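About Ondotow

Who we are

Ondotow is a workshop and a small school for accordions and concertinas. We repair, tune and restore these instruments, and we teach other people to do the same. Our house is in Brelley, at the quiet end of Mutton Street, behind the bakery. We do not sell new accordions. Sometimes we have two or three used ones for sale, and those we have repaired ourselves from the inside out.

The company has two owners, Jenő Szalai and Teun Smits. Jenő is the older one and does most of the reed work. Teun takes care of bellows, cases and keyboards, and he is also the person who answers the telephone, so if you have called us you have probably already met him. This page is written by Teun, with corrections from Jenő.

How it began

Jenő learned his profession in the Kiss workshop, where he entered as a boy to sweep the floor. Old Mr. Kiss repaired everything with a free reed in it, from mouth organs up to the harmonium of the church, and he did not like to explain. You stood beside him and watched. After a year he gave Jenő a block of reeds, a scratcher and a candle and went to lunch. Jenő still has this block. It is badly tuned, and he shows it to every new class.

I came by another way. I was a furniture maker and I played the accordion in a dance band, not very well. One winter my bellows began to leak at the corners. I repaired them with tape, and then with better tape, and in February I finally took the instrument to Jenő, who then worked alone in a room over a garage. He removed all my tape without speaking. I asked if I could come back on Saturdays and help him. He said that I could sand things.

I sanded things for two years. Then we rented the house on Mutton Street together, and we put both our tools in it. The name Ondotow was painted above the door already when we arrived, from a firm that had closed long before. We liked the name, and the letters were in good condition.

The workshop today

We have 134 square meters on two floors. Downstairs is the repair room, the tuning room and a small space where customers can sit and try their instrument. The tuning room has double walls and a heavy door, because a reed that is tuned with a truck passing outside will have to be tuned again. Upstairs is the classroom, with eight places, and the store for old instruments that we keep for parts.

Since we opened the book in this house, we have written 1,027 repairs in it. It is a real book, on paper. Each instrument gets a line with the maker if we know it, the serial number if there is one, the complaint of the owner, what we found, and what we did. The complaint and the finding are often very different. A customer writes "one key is dead," and we find that the wax is old and dry in the whole instrument and that this one reed was simply the first to move.

What we do with your instrument

Every repair begins with an inspection. We play each note in both directions of the bellows, on each register, and write down what does not speak, what speaks late and what is out of tune. After this we open the instrument. We look at the wax, the leathers or plastic valves, the pallets, the bass mechanism and the bellows. Moths like the felt, and rust likes the reeds of an accordion that has lived in a cellar.

You receive a letter with the price before we start any work. If the repair costs more than the instrument is worth, we will write this too. Many people want the work done anyway, since it was the accordion of a father or an aunt, and for this we have full understanding. But it must be your own decision, made with the number in front of you.

Tuning is the part that people ask about most. Before we tune, we need to know how you like the tremolo. Some players want it wide and sweet, as in the old dance halls, and some want it almost dry. If you don't know, come and sit with Jenő for half an hour. He will play you several instruments, and usually you know by the second one. We never change the tremolo of an old instrument without asking.

A complete tuning of a large piano accordion takes us more than one week, because the reeds must rest between the first and the second pass. Please do not plan a concert for the day after.

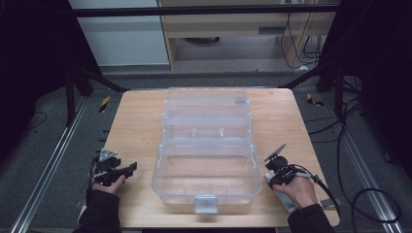 Clear tiered tackle box on a light wooden table.

The school

The school started with one person who would not go home. She had brought a concertina with a broken spring and wanted to see how the new spring was bent. Then she wanted to bend the next one herself. The month after, she brought a friend, and we understood that we should put up a table for this.

Since then 573 people have taken a course with us. Some of them play, and some have never played and only like to work with small mechanisms. You do not need to read music. You need patience, fairly good eyes or good glasses, and hands that are clean.

We give these courses:

First Aid for Your Accordion (one day). You learn to open the instrument and close it again safely, to free a stuck key, to replace a strap bracket and to find an air leak. Bring your own instrument. If you don't have one, we will lend you one.

Bellows and Case (three days). Corners, gaskets, tapes, small cracks in the wood. Taught by Teun.

Reeds, Wax and Valves (five days). How to take the reeds out, clean them, put new valves on them and wax them in again. Taught by Jenő. For this course you must have done First Aid, or have similar experience.

Tuning (one evening a week, two winters). This is the long one. We take only four students at a time, and we ask for a conversation first. Tuning can be learned by almost everybody, but it cannot be learned fast, and there are evenings when you will only make good reeds worse. We have a large stock of reeds from broken instruments for exactly these evenings.

The price of the one-day course includes lunch, which is soup.

How we teach

Jenő was taught without words and he has decided to use many. He will explain a thing three times, each time in another way, and then he will ask you to explain it to him. Students tell us they were a little afraid of this in the beginning.

We work slowly. In the first hour of the first course no one touches a screwdriver. We only play the instruments and listen, and write down what we hear. I know that this can be frustrating when you have driven a long way, but most of the mistakes which we see in home repairs come from an instrument that was opened too early.

We also teach some things that are not strictly repair. How to write labels on the reed blocks so that another person can read them after 40 years. How to pack a concertina for the mail. How to tell a customer that his instrument is not a rare one.

The collection

On the first floor we keep a collection of old instruments, most of them not playable. There are a few that we are proud of, for example a small chromatic button accordion with carved wood around the grille, which was found in a barn with a nest of mice in the bass side. Jenő restored it over three years, in the evenings. It plays now, a little softly.

You can visit the collection when the workshop is open. Please ring first, because the stairs are narrow and we often have parts standing on them.

We are also glad to receive old accordions as a gift, in any condition. We can't always collect them. An instrument that can be saved, we will save, and if it can't, the reeds and buttons will go into others.

The Mutton Street Evening

Once a year, before the holidays, we move the benches to the wall and play. Former students come, customers come, and the bakery sends what it has not sold. The next one is on 24/12/2022, in the afternoon this time, so that everybody can be home for dinner. There is no program. If you want to play, you put your name on the blackboard, and if you don't want to play, there are enough chairs. Bring slippers if you can, the floor is cold at the garden side.

Working with us

We are often asked if we take apprentices. At this moment we have one place, and it is filled. We do take people for a short stay of two or three weeks if they already work with instruments elsewhere and want to learn something particular. Write us a letter and tell us what that is. A photo of something you have made or repaired is more useful for us than a diploma.

We also do repairs for music shops and for schools. For school instruments we have a reduced price, and we try to do them in the summer.

Visiting and contact

The workshop is open from Tuesday to Friday, from nine to five, with a break at noon. On other days we can open if you make an appointment. Parking is possible in front of the bakery after its busy time in the morning.

If you bring an instrument, please bring it in its case, standing on its feet as you would set it down to rest, and don't leave it overnight in the car, not in winter and not in summer. Wax does not like either one. If you send it by mail, call me first and I will tell you how to pack it.

We wish you much pleasure with your instrument, also the days when it has a stuck key.

Teun Smits and Jenő Szalai
Ondotow, Mutton Street, Brelley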